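Murnside Sleep Diaries

Welcome! This is a small, friendly collection of sleep diaries written by people in and near Murnside, and we are so happy to finally share it. Every entry is one night in one person's own words: when they went to bed, when they got up, what woke them (cats, mostly), and how they felt over breakfast.

There are 1,000 entries from 18 writers, all collected in March. Sabina Barua typed up the paper ones, including a whole notebook in purple ink!

The bedding column is my favorite. Writers could put down anything they liked, from "wool blanket, too hot" to a full paragraph on pillows.
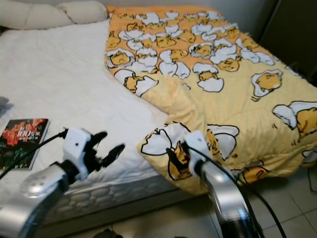 What's in the files

diaries.csv: one row per night
writers.csv: age group and usual work hours, no names
notes.txt: odd spellings we kept on purpose

Times are local and use the 24-hour clock. A blank wake time means the writer forgot, so please don't read it as zero.

Known gaps

Night shift workers are thin on the ground here, and 8 entries have no date. If you can help with either, write to Vitalii Tymoshchuk.

Last updated July 9, 2019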